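Ticket 1840 – Comparatif préhenseurs, poste rangement de livres
Ouvert par : Benedek Vida
Assigné à : Dezső Deák
Composant : pince Kun / contrôleur Colix
Statut : rouvert (encore)

Symptôme
Avec la pince Prendutura, les livres se rangent sans histoire. Avec la Kun, même bras, même trajectoire, le contrôleur annonce « objet perdu » au moment où le livre est bel et bien entre les doigts. Code 141, que la doc Colix traduit par « erreur de préhension ou autre ». Merci pour le « ou autre ».

Étape 1 – Câblage
Connecteur débranché, rebranché, regardé d'un air sévère. Aucun changement. Le câble de rechange donne le même code, ce qui nous fait au moins un câble de rechange testé.

Étape 2 – Seuil de force
Le seuil était resté sur la valeur de la Prendutura (3854, unité interne connue de Colix seul). Descendu à 1323. La Kun garde le livre plus longtemps avant de se plaindre : jusqu'à 141 cycles sans alarme, puis trois alarmes de suite, pour le principe.

Étape 3 – Reprise sur le livre bleu
Dezső voulait un livre de poche, couverture souple, bloc de pages épais. Prise à deux doigts, dépose dans le support vert pâle contre le mur, arrêt du programme avant ouverture pour regarder l'appui.
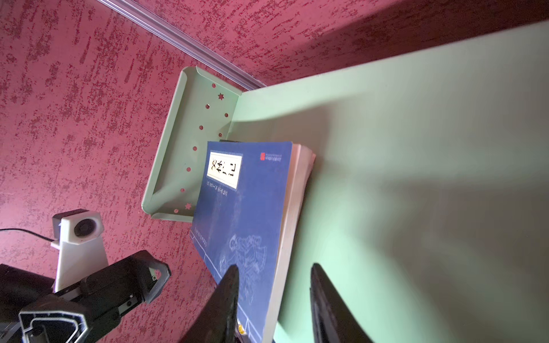 Étape 4 – Lecture de l'arrêt
Le livre penche un peu et s'appuie dans le support, un doigt sur le bas de la couverture. Côté journal, Colix maintient qu'il n'y a rien dans la pince. Entre la caméra du poignet et le contrôleur, j'ai choisi mon camp.

Étape 5 – Fichier d'outil
Trouvé par Dezső : le profil chargé pour la Kun était une copie du profil Prendutura, renommée en mars. Par moi, d'après l'historique. L'ouverture minimale n'était donc pas la bonne, et tout livre plus mince que cette valeur passait pour absent. Profil corrigé, seuil laissé à 1323.

Commentaire de D. Deák, 29 oct. 2019
Relancé avec le bon profil, plus de code 141 sur la série courte. Je ne ferme pas avant la série longue. Benedek, peux-tu supprimer l'ancien profil au lieu de le renommer « Kun_vieux_ne_pas_utiliser » ?

Réponse de B. Vida
Supprimé. Reste à refaire le comparatif avec la Tultatero, dont je créerai le profil à partir d'un fichier vide.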